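보낸사람: Corina Kuster
받는사람: 도검 장구 메일링 리스트
제목: Re: 쓰카마키 끈 폭과 주문 일정 문의

Adel Berrada 님의 글:
> 지난번에 Fakano에서 받은 자루가 손에 조금 굵습니다.
> 끈을 8mm로 바꾸면 얇아질까요, 아니면 상어가죽부터
> 다시 해야 할까요? 자루 길이는 27cm입니다.
> 그리고 1월 공동주문에 아직 들어갈 수 있는지도 궁금합니다.

안녕하세요, Adel 님.

끈 폭만 바꿔서는 굵기가 거의 달라지지 않습니다. 굵기는 나무 심의 두께와 마름모 밑에 넣는 종이 심에서 결정됩니다. 먼저 끈을 풀고 종이 심이 얼마나 두껍게 들어갔는지 확인해 보세요. Calum Rankin 님 자루도 같은 경우였는데, 종이만 얇은 것으로 바꿔서 다시 감았습니다. 상어가죽은 들뜬 곳이 없으면 그대로 두셔도 됩니다.

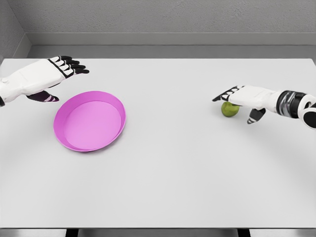 끈은 면보다 비단이 덜 부풀고, 27cm 자루라면 4m짜리 한 타래로 감을 수 있습니다. 감기 전에 메쿠기 구멍 위치를 종이에 옮겨 두세요. 저는 한 번 빼먹었다가 끝까지 감은 것을 전부 풀었습니다. 매듭은 앞면과 뒷면 모양이 다르니 풀기 전에 양쪽을 다 찍어 두시고요.

공동주문은 Regula Moser 님이 취합하고 있습니다. 지금까지 네 명이 신청했고 자리는 남아 있습니다. Radwan 쪽 쓰바는 이번에 빠졌고, 후치와 가시라 세트, 끈, 메누키만 받습니다. 색상은 검정, 남색, 갈색 중에서 고르시면 됩니다. 갈색은 화면보다 붉은 편입니다.

신청하실 때 자루 길이와 후치 안쪽 치수를 같이 적어 주세요. 치수가 없으면 Skadivside에서 다시 물어보느라 일정이 밀립니다. 리스트에 답장하지 마시고 Regula 님께 직접 보내시면 됩니다.

Corina

> 참고로 메누키는 지금 것을 그대로 쓸 생각입니다.

그건 괜찮습니다. 다만 종이 심을 얇게 하면 메누키가 더 튀어나와 보일 수 있습니다.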